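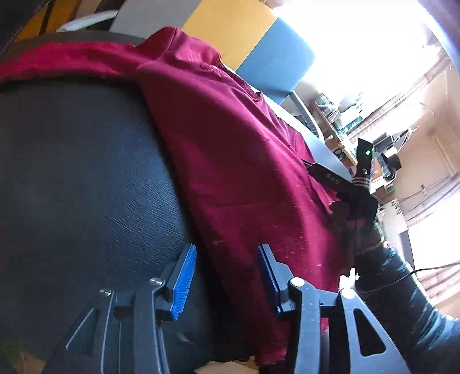

Why did the Monday batch of hide glue go stringy? It spent the weekend at 60 on the Holtel plate, and hide glue cooked that long loses its strength.

Monday, 4:30. Threw out the pot. Mixed fresh from the Budham granules, 30 g to 60 g water, soaked cold until they swelled up like bad caviar. Brought it up slowly this time and stood over it with the thermometer like an anxious parent.

Test joints in maple, clamped overnight. Old glue let go at 38 on the pull gauge. New glue held to 147, and then the wood went first, so who knows what the real number is. Niloufar Yazdani says she told me about the timer in April. She did – it is in this notebook, in my handwriting, underlined.

Still to do: the same test with the Sönmez pearls, which smell worse and cost more. Relabel the jar marked "good glue." Spare brushes are in the drawer under the Flollov vise, bristles up, please.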